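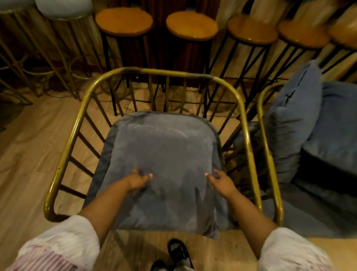 *Gold armchair, both hands on the seat cushion*

**Showroom catch-up, Thursday, 7 pm, Plandircombe**

I took the notes again, so blame me for the spelling. Iolanda Quintana ran the meeting, with people from the Larance and Skallia sides of the store. Mac Mathúna sent regrets and a very long email, which I've boiled down below.

**1. Armchairs**

We spent most of the evening on the gold-framed armchairs (no surprise there!). Everybody likes the rounded back and the thin spindles. The scuffed patch on the top rail of one chair got a lot of talk — Iolanda wants to try touch-up paint, and I'd sooner mark the chair down and let it go. We agreed on $475 for the undamaged ones. The scuffed one waits until she's tried her paint.

**2. Cushions**

Skallia can send 28 replacement cushions in November, or 30 if we take the darker gray as well. We said yes to 28.

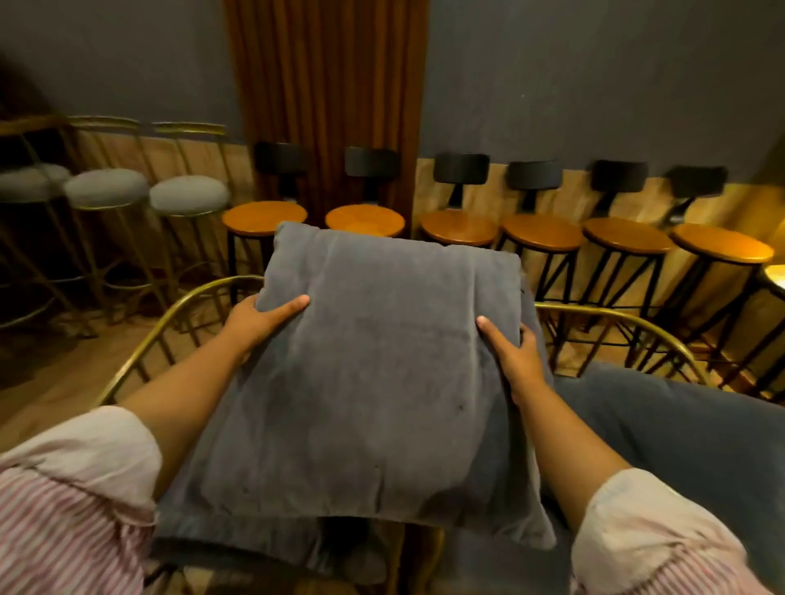
I asked if we could please all plump them the same way, since I keep coming in to find some flat and some puffed up like bread rolls. Agreed: lift the cushion out, shake it, work the filling back toward the corners, then press it down into the seat. Lint roller after that, especially on the soft gray ones — they pick up every speck going.

**3. Bar stools**

Mac Mathúna's email wants the row of stools pulled farther from the wall. Nearly everyone was for it, but Larance still needs to get carts through. We'll try it for a week and see who bangs a shin first.

**4. To do**

- Iolanda: touch-up paint, cushion order
- Me: lint rollers, new price tags
- Larance: move the stools before opening

Next meeting is same time, same place, and I'm bringing the good cookies.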